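# How to budget for your first pair of grippers (and still be on speaking terms with finance)

Start with the object, and leave the catalog in the drawer. Write down the five most annoying things you need picked up, then measure them. Our list had a round candy tub on it, which did nothing for our dignity and a lot for our spec sheet.

**Step 1. Fix the opening width.** Take your widest item, add a bit for clumsy approaches, and stop there. Every extra inch of travel gets billed as if it were hand-carved.

**Step 2. Price the pads separately.** Smooth, round things want a soft, grippy lining on the fingers. Pads wear out, and the quote from Teltgate listed them under "accessories," a word that should always make you sit up. We put 126 a year against pads and spent all of it by July.

**Step 3. Try before you sign.** Ask for a loaner and bring your own junk. A demo cube will flatter any gripper ever made - a shiny red lid with a rim and a tab is less polite.
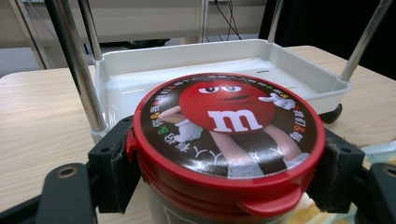 Khrystyna Karpenko would put the money somewhere else entirely: buy the cheaper fingers, she wrote after reading a draft of this page, and spend the difference on a second set, so one can be at the repair shop while the other works. She has a point. I've moved spares up the list.

**Step 4. Split the budget.** Ours looked like this, in dollars:

- Gripper hardware, 2 units: 3000
- Spares, mounts, cables and shipping from Hullport: 2000
- Pads, first year: 126

Cables look like a rounding error until you need a longer one on a Friday.

**Step 5. Ask about lead times in writing.** Vasylenko gave us a date. Plallura gave us "soon." Order from whoever gives you a date, and put the return terms in the same email.

Keep the loaner's box until the invoice is settled. Ours went out with the recycling, and the replacement box is now its own line in the spreadsheet.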